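## 4. What the tasting rooms told us (and what they didn't)

I'll start with the part that surprised me most, which was the fee. When we set up the Vukavdale survey I was sure that visitors who paid for a tasting would buy fewer bottles, on the theory that they'd already spent their money and would feel fine walking out empty-handed. I was wrong! Of the 1,066 visitors who filled out our card, the ones who had paid a fee were more likely to leave with wine, and they tended to pick the pricier bottles too.

Now, I want to be careful with that. People who pay to taste are probably people who like wine a lot in the first place, and our card didn't ask how much they usually drink or spend at home. We had 7 wineries in the study, and only 2 of them changed their fee while we were collecting cards. Everything else is a comparison between different places with different views, different parking and very different wine. I wouldn't bet a vineyard on it.

The Kuzmenko winery is the most useful case we have. It started out pouring for free, then brought in a fee in December that was waived if you bought a bottle. Fewer people came in after that — winter would do that anyway — but the ones who came stayed longer and asked more questions at the bar (the pourers kept a simple log for us, bless them). The waiver seems to matter a lot. Several visitors wrote on the back of the card that they had bought a bottle "to get the tasting back," even when the bottle cost far more than the tasting did.

Mirkport's wineries gave us a different picture. Most of their visitors come off the ferry in groups, and groups behave in their own way. One person buys for everybody, or everybody waits to see what one person buys. I ended up treating each group as a single visitor in the main analysis, and I've put the person-by-person version in the appendix for anyone who wants to argue with me about it.

We also looked at card offers, such as the tasting credits some visitors said they'd used with an Amex. Too few people mentioned one for me to say anything solid, so I've left them out of the results and kept them in the data file. If I ran this again I'd ask about offers right at the top of the card, before people get tired of writing.

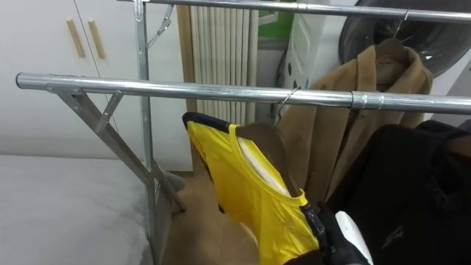
**Figure 4.** Yellow sleeveless garment held up at a chrome garment rack.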